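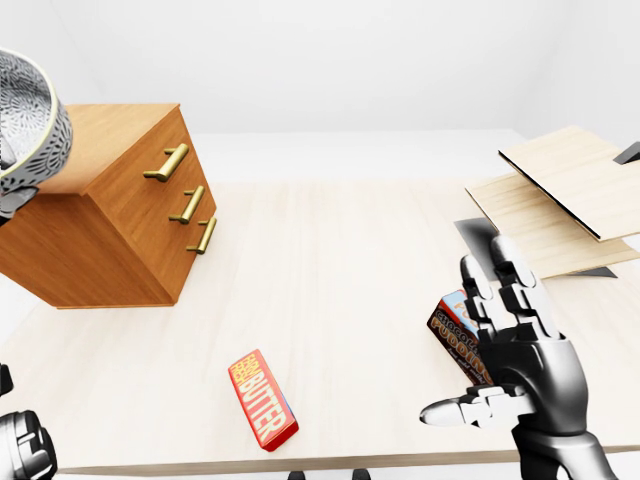
Slide 1. Tabletop task in simulation: pudding box in the right hand, butter package on the table.

Notes for Parveen Bandara, planning session, 15 minutes plus questions.

Leave the slide up while people sit down. Say name, say Gellska, say that the talk is about the planner and only touches on the rendering. Anyone who wants the rendering side should speak to the Verkemcombe people afterwards.

Start with the task. The instruction given to the system is one line of text: put the pudding in the top drawer. Point to the chest on the left, then to the box in the right hand. The chest has three drawers with a bar handle on each, so "top drawer" has to be tied to one handle before any motion is planned. We do that once, at the start, and keep the result. Early versions worked it out again at every step and the target sometimes jumped from the top handle to the middle one halfway through a reach.

Say what Tita is. Tita is our task planner. It takes the instruction and a list of objects with poses, and gives back a sequence of skills: grasp, open, place, close, move clear. It does not produce joint angles. Those come from the controller underneath, which runs at its own rate and can refuse a skill. A refusal comes back with a reason code and Tita plans again from the current state.

Next, which hand does what. The right hand already has the box and the left hand is free. Tita gives the drawer to the free hand by default. The cost has two terms, reach distance and the chance of the arms crossing. Mention that we tried a third term for wrist comfort and took it out again.

Pause here. Somebody usually asks why the held box is not put down first. Answer: it can be, and the planner will choose that if the free hand cannot get to the handle. It adds two skills to the sequence and a second grasp, and second grasps are where we lose most of our runs.

Perception. In simulation we could read the poses straight from the engine. We do that for debugging only. For the results we use the estimator, fed with the rendered view. The fingers cover part of the pudding box, so once an object is held we stop trusting the camera pose and carry the object along with the hand. The butter package stays on the camera estimate the whole time. It is an obstacle in this task and the target in another one.

Numbers. 1799 simulated episodes. 47 failed in the planner itself, meaning no valid sequence was found before the time limit. Go slowly on this part. These are planner failures only, and the grasp failures are counted separately on the next slide.

Tooling, keep it short. Every episode writes a log that can be replayed step by step. The viewer is called Lazaridis, after the street our old office was on. Show the replay if the laptop behaves, otherwise skip to slide 6. Do not try to fix it live.

Known problems:
Drawer left partly open counts as open. The threshold is set by hand.
Replanning after a refusal can repeat the same skill. There is a limit of four tries.
Long instructions with two objects are still slow.

Finish on the release. Planner and log format in March, viewer later. Take questions.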